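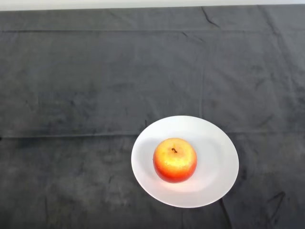

Apple, plate, gray cloth. Club setup for the plate task.

Review: Inelar table cloth, dark gray
4 out of 5

Bought 2 of these for our student robotics club. Soft, kinda felt-like, matte. White plate shows up great on it, so does fruit. Does the job for pick and place practice, no glare off the table anymore.

Cons: creases. Came folded, stayed folded. Ironed mine once, Bhavana says do it twice. Also looks blotchy, more than the store pics. Didnt bother our software any.

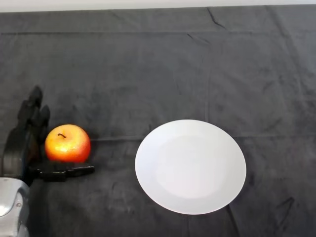
Fingers can slide right along it without snagging, thats what I cared about most. Old Geerts cloth bunched up evry single time. Would buy again before the August meet. Wish it came in a wider size tho.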